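Prirkel Utility Cloths
Tistel Home Textiles > Cleaning > Cloths

General-purpose cloths for dusting, drying and covering. Sold in dark green and white. The green cloth has a matte, brushed surface that picks up dust without spray. The white cloth is a plain weave for drying and polishing.

Specifications
Size, open: 16 x 16 in
Pack: 12 cloths, one color per pack
Carton: 2 packs
Item no.: Prirkel 2000

Care
Machine wash warm. Wash green separately for the first two cycles. Tumble dry low. Do not use fabric softener or bleach. Slight mottling of the green surface is normal and does not affect use.

Storage
Fold in half twice and stack flat. Green and white may be stacked together once the green has been washed. Stacks fit the Zolton wire shelf.

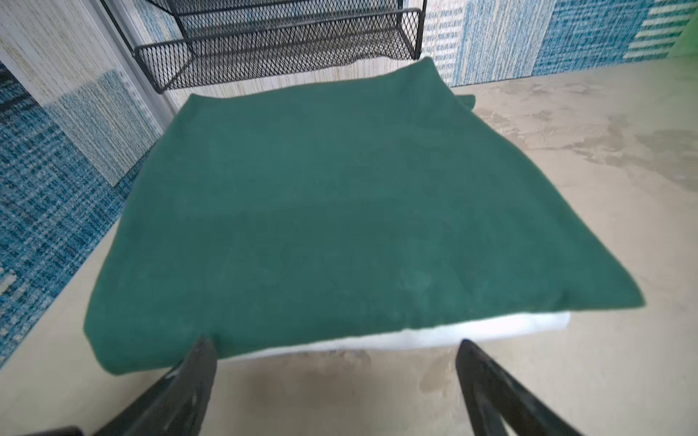 Dark green cloth, folded, on top of white.

Ordering
Minimum order is one carton. Orders received by noon ship the same day. No Saturday dispatch.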